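Ticket 1582 - Atelier sciences, école Tandham
Objet : les tablettes quittent l'appli Varier en pleine séance
Ouvert par : Azucena Jaramillo
Suivi : Everaldo Lopes
État : résolu

Message initial
Bonjour ! Première séance de construction de ponts avec les CM2, et quelle ambiance - ils ne voulaient plus aller en récré ! Seul souci : 5 tablettes sont revenues à l'écran de connexion au moment d'enregistrer les croquis. Les autres groupes ont tout gardé. Message affiché : « erreur 400, session invalide ».
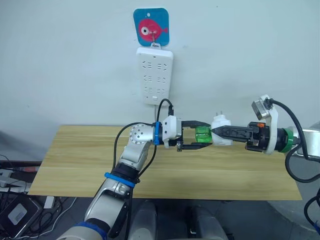 Étape 1 - Comptes élèves
J'ai comparé les listes avec Jiahui Yan. Les cinq tablettes utilisaient le même compte de groupe, créé l'an dernier pour le club robots en papier. Varier ferme la session la plus ancienne quand une nouvelle s'ouvre. Belle piste !

Étape 2 - Nouveaux comptes
Un compte par équipe, prénom de l'équipe plus chiffre (les Castors, les Girafes, les Tournevis... j'adore). Essai à 9 h avec Chia-jung Mok et deux groupes : plus aucune déconnexion, mais les croquis ne remontent toujours pas dans le dossier de classe.

Étape 3 - Dossier de classe
Le dossier pointait encore vers l'ancienne année scolaire. Je l'ai recréé, puis j'ai demandé aux élèves de renvoyer un croquis chacun. Tout est arrivé, y compris un pont à trois étages avec toboggan !

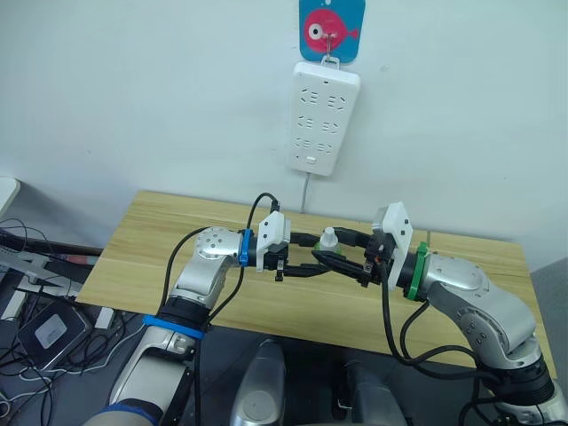

Multiprise blanche suspendue au crochet bleu, motif poisson rose.

Réponse d'Azucena Jaramillo
Séance complète cet après-midi, aucune coupure, et les équipes ont commenté les ponts des autres sur leur tablette. Merci mille fois ! Peut-on récupérer les croquis perdus de la première fois ?

Réponse d'Everaldo Lopes
Oui pour quatre d'entre eux, retrouvés dans les brouillons de l'ancien compte. Le cinquième n'avait pas été enregistré, désolé pour les Girafes. Je supprime l'ancien compte en octobre, le temps que Tanner Simard copie les fichiers du club.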